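Course Handout 5: The Parcel Station
Home and Workshop Automation, Besesura Shared Workshop

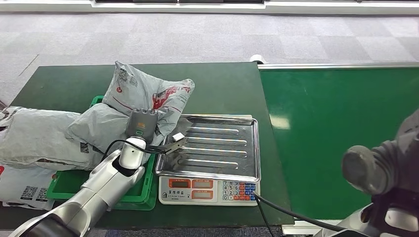 In the last handout we finished the wiring of the two arms. Now we come to the part which most of you were waiting for, the handling of soft parcels. Please read all of it before Tuesday and bring your own notes on gripper force.

5.1 What the station must do

The task has a simple order. One arm takes a mailer bag out of the crate and lays it on the scale. The weight is read. Then the bag goes to the belt. For a person this is nothing, but for a home-built station each step has its own difficulty, and we will treat them one by one.

5.2 Gripping a plastic mailer

A cardboard box has flat sides and keeps its shape. A mailer bag does neither. When the fingers close, the plastic folds and collects between them, and the parcel inside can slide to the other end. In our Iltau control program the grip is therefore made in two stages:

Stage 1: close slowly until the first contact, then stop.
Stage 2: lift a little, check the force again, and only then close fully.

If the force falls during stage 2, the program opens the fingers and starts again from a new point. Allow it 5 attempts. After this the station should pause and wait for a person.

Bags which lie over the rim of the crate are harder than bags inside it – the arm arrives from the side and can push them down to the table. Give these bags a lower priority in the picking list.

5.3 Placing on the scale

Set the zero with the tray empty, every time you restart. Lower the bag over the middle of the tray, open the fingers, and move the arm fully away before you read the value. A finger that still touches the bag will spoil the reading. Wait 2 seconds for the number to become stable.

Keep the power cable of the scale outside the path of both arms. The same is valid for the thin cables at the grippers – leave enough slack for the wrist to turn, but not so much that a loop can catch a bag.

5.4 Homework

Draw the Kerekes state diagram for the full cycle, including the failed grip. Mark clearly in which states the belt is allowed to move.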